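Open afternoon at Iltix: two arms and a household task

July 31, 2019

In May our members received the invitation of Iltix to visit their workshop, and 13 of us could find the time to go. For those who stayed at home I write here what we saw and heard. I ask for patience with my technical vocabulary, as my own work is in packaging and I came to robots only some years ago.

We were received by Devendra Prajapati, who leads the handling group. He began without slides, and this was welcome after the long bus ride. His group has 6 people and its present project carries the name Hatari. The aim is easy to say and difficult to do: a machine with two arms should handle normal objects from the home, in the form in which they come from the shop. An industrial part can be designed so that the robot holds it well. With a piece of furniture the robot must accept what it gets.

The first part of the visit was a talk about gripping force. A single arm can lift a light object, but when the object is wide it wants to turn in the fingers, and then the arm must press harder to stop it. With two arms the load is shared, but a new problem comes in. If the left arm believes it is 4 millimeters away from where it really is, the two arms start to pull against each other through the object. Mr. Prajapati let us feel this with our own hands. Two visitors held a tray with closed eyes and tried to turn it over together. It was much laughed at, and I think everybody understood the point after it.

After the coffee we went to the demonstration. The software that plans the movement of both arms is called Tamiru, and it is the part on which the group has spent most of its time. We were asked to stay behind a line on the floor and to keep our voices low, because the operator must hear if a motor makes an unusual sound. The movements were slower than I expected. One of our members asked if the speed could be increased for the visitors, and the answer was a friendly no.
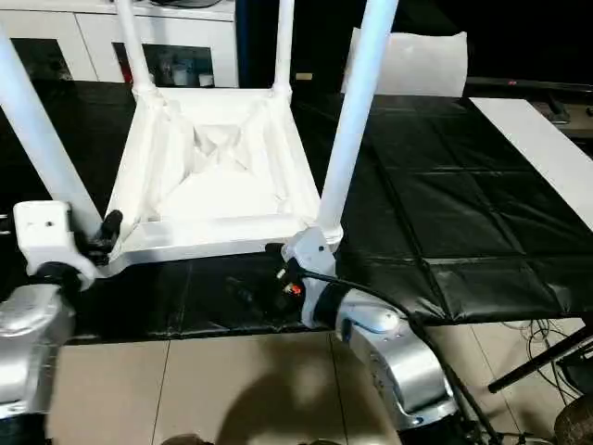 Two-armed handling of furniture is mostly a question of where to hold. On a stool the legs look like the natural handles, but they are round and they stand far from the middle of the weight. With the white plastic stool upside down, its four legs in the air, the grippers work at the seat instead: the left one clamps the edge close to a leg, and the right arm has its wrist against the corner on the other side. The ribs under the seat make a kind of X, and a colleague from molding spent a good while explaining to me why such ribs are put there. The black padded mat on the table was also discussed, as several of us would like to have one for our own test benches.

In the question round there was interest in the costs, and here the answers were short. Iltix is speaking with Dernance about a longer trial, but no contract is signed and we were asked not to write more than this. The group keeps a list of 100 household objects which it wants to try - chairs and boxes first, soft things like curtains at the end.

A second visit is planned for members who could not get a place. Please write to the office if you wish to be on the list, and mention if you need a seat on the bus.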